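The survey office at Kullow closed its tide room in November, and the records came to Iresha Herath in 240 boxes. Her contract said to log each box, check it against the old index, and note any gap. She had a desk, a lamp and a scale for weighing the boxes before they went to the store at Trenen.

The early books were plain. A keeper read the height of the water at the harbor wall, wrote it down, and signed. The oldest book in the set was a copy of one begun in 1651. The copyist had added a note on the units, which were wrong, and a second note correcting the first. She logged both notes.

Box 31 held the readings of a keeper named Cassim, who had served the wall from 1746 until his sight failed. His figures were neat and his ink was good. He read the water four times a day. In the column for remarks, where other keepers put wind and ice, he wrote the word "level" and nothing else.

She checked his heights against the tables. Any harbor has a pattern that can be worked out backward from the moon, and the office had done this for Kullow long before she was hired. The other keepers strayed from the tables by the width of a hand, more in storms. Cassim did not stray. His readings matched the tables to the smallest unit on the staff, through two winters that had sunk boats.

There were two ways to explain it. Either he had worked out the tide himself and never gone down to the wall, or the water had behaved. She wrote the first in her log. A man who could compute those heights with the tools of his day would have been worth more than a keeper's pay, but that was outside the contract.

The wall stood 740 feet from the tide room door. She walked it at noon with a copy of the book for the first winter. The staff was still bolted to the stone, a later one, cast in iron, with raised figures. The tide was on its way out. She read the height, compared it with the printed table for the day, and found a difference of four inches. There was a west wind, and four inches was normal for it.

She read it again at six, and again at midnight. The differences were three inches and five. She put them in pencil on a loose sheet, with the wind beside each one.

On the second day she opened box 32. It should have held the books of the next keeper. It held a single ledger from the parish of Skiston, nine miles up the coast, which had also kept a staff. The Skiston keeper had been a careful man with poor spelling. For the same two winters he gave heights that strayed from the tables by a foot, then two feet, always on the high side. In his remarks he had written, on many different nights, "Kullow has sent it us again."

She read that line several times. Then she took the pencil sheet and added up the Skiston differences for one month. She added up what Kullow ought to have shown in the same storms, using the ordinary rule for wind on a shallow coast. The two sums agreed. Whatever Kullow had not received, Skiston had.

The index had a code for a damaged book and a code for a missing one. It had no code for this. She marked the Skiston ledger as misfiled, gave it a new number, and left it in the box with Cassim's last volume so that whoever came next would find the two together.

She ate at the desk that evening. The lodging was too far to walk in the rain, and the canteen shut at five. She sat with her hands in her sleeves while the soup cooled. 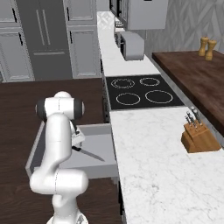

*Drawer base unit with dark wooden worktop; marble counter and four-ring cooktop.*

She finished the soup and washed the cup. At ten to midnight she took the lamp and went down to the wall. The wind had gone around to the northwest and was strong enough to lift spray over the steps. By the ordinary rule the water should have stood a foot and a half above the table.

She held the lamp to the staff and waited for the swell to pass, then took the mean of five readings. She worked it out twice with her back to the wind. The difference was zero.

There was a light on the coast to the north, low down, where Skiston was. It moved along what might have been the front there, stopped, and moved again.

Iresha wrote the height on the sheet, and the time. The remarks column was narrow and the paper was damp. She wrote "level," signed it, and stood with the pencil in her hand until the quarter past, when the next reading would be of some use to someone up the coast.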